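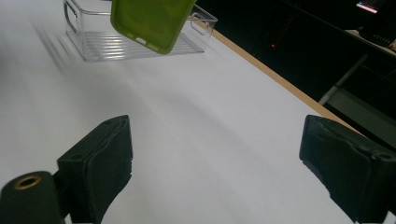 The green phone case at the clear bin, fingers wide open.

Workshop tips: recording pick-and-place examples at a table

These notes are for people who record with the hand-held gripper at home or in a small workshop. I wrote the first version for my own group, and Montserrat Orozco has corrected the parts where I was wrong. If you use the Hultero mount, all of it applies. With other mounts, check the finger tips first.

Before you begin

Wipe the table with a damp cloth and dry it well. A white top is good for dark objects and for bright colours like lime green, but it is a poor choice for white cups, so for those I put down a grey tea towel and tape the corners.

Decide where the bin will stand and mark two corners with small pieces of masking tape under the rim. You will move it on purpose later, and it is useful to know where you started.

Clear plastic bins are difficult. The learning system has only the thin lines of the rim and the grooves in the floor to find them by. Please do not replace the clear bin with a coloured one to make your day easier – the kitchen cupboards of most people are full of clear ones. Record it under the ceiling light, then with the lamp, then near the window.

The movement itself

Begin each example with the fingers fully open and the table in view. Go to the object at the speed you would use to pick up an egg. Close, lift, carry, and lower the object before you open. Dropping from a height teaches dropping from a height.

After you open, hold still for 4 seconds. Many of my early examples had to be thrown away for this, as I was already walking to the next object while the recorder was on.

Keep your other hand behind your back or in a pocket. If the object falls over, let it be and try to pick it up from there. Rocío Cuadros keeps these repairs in a separate folder, and our results with phone cases improved after she added them.
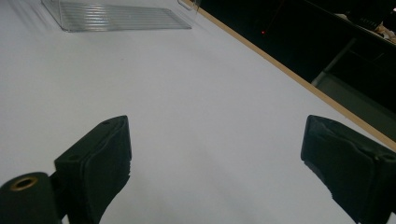
Clear container near the wooden edge of the table, gripper open.

Change one thing at a time

We do 200 examples for each object and then change something: the side from which you approach, the position of the bin, the angle of the bin. A container that is tilted is also worth recording, for in a real kitchen nothing stands straight.

Do not tidy the background between sessions. Little lights, shelves and papers behind the table are what a real room has.

Care of the pads

Look at the finger pads at the end of every session. The black covering wrinkles with use, and the lower edge is usually where fraying begins. Small creases do not matter. When a flat thing such as a phone case begins to slide, change both pads together, never only one. Ezequiel Bañuelos cuts his from a sheet with a sharp utility knife and a metal ruler, and glues them overnight under a clamp.

Check also the screws in the fingers. Tighten by hand only.

Names and storage

Write object, container and light in the name of each folder, in this order. Copy the card the same evening. Our collection is now over 2,503 examples, and the ones without proper names took Siham Haddad most of March to sort.

Charge the battery after copying, and leave the fingers open in the drawer so the pads do not press on each other.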